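Online English Conversation Teachers Wanted

Biltley is a small language school in Omcombe, and we're looking for friendly, patient people to teach English to adults by phone and video. Our learners come from all over, and most already know plenty of grammar — they just freeze up when it's time to talk. If you're the kind of person who can chat with a stranger for half an hour and leave them feeling braver, we'd love to hear from you!
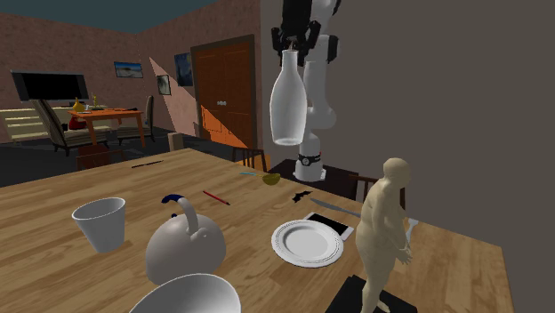

You'd start with a handful of regular learners and build up from there at whatever pace suits you. Lessons run 25 or 50 minutes, mornings or evenings, and you write a short note to the learner after each one. A teaching certificate is welcome, but so is a good ear and a couple of years of tutoring.

Training is paid ($200) and takes place online over two evenings in December, led by Mesfin Weldu, who has been with us since the very beginning and will happily answer every question you bring.

To apply, send your resume and a short recording of yourself (two minutes is plenty) to Abenezer Birhane, Teacher Hiring, Biltley. Calls with applicants are held on Thursday afternoons.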